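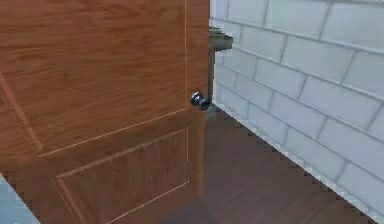

4. Setting up the rodent monitor in a retail unit

The Nondeo monitor logs rodent activity after closing. It holds no bait or poison. Read section 3 (Batteries) before you start.

1. Walk the sales floor and the stockroom with the lights on. Mark any droppings, gnawed edges or grease marks on the floor plan.

2. Place one Clevunora base unit within 60 feet of the farthest sensor. Keep it off the floor.

3. Set each sensor flat against a wall, with the slot facing along the baseboard.

4. Hold the pairing button for 2 seconds. The green light flashes, then stays on.

Note: Units with the Stollen firmware show a blue light in place of green. The steps are the same.

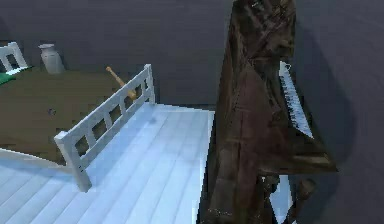 Can the sensors be left on during opening hours?
They can, but foot traffic will fill the log. The memory holds 2,000 entries and then writes over the oldest. Set a schedule that starts after the last customer leaves.

5. Open the Heydari menu on the base unit and choose Schedule. Enter a start time and an end time, such as 9 p.m. and 6 a.m.

6. Set the alert limit. The factory setting is 200 entries per night – far too high for a small store.
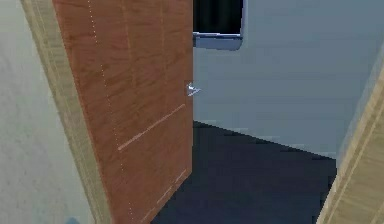

7. Press Save and wait for the tone. If there is no tone, repeat step 6.

Caution: Do not handle droppings with bare hands, and do not sweep them dry. Wear gloves, wet the area with disinfectant and wipe it up with paper towels.

Caution: The monitor does not replace a pest control service. If the log shows activity two nights in a row, call your contractor and keep a printed copy of the log for the health inspector.

Section revised in January by Marion Ogilvie. For replacement sensors, see section 9.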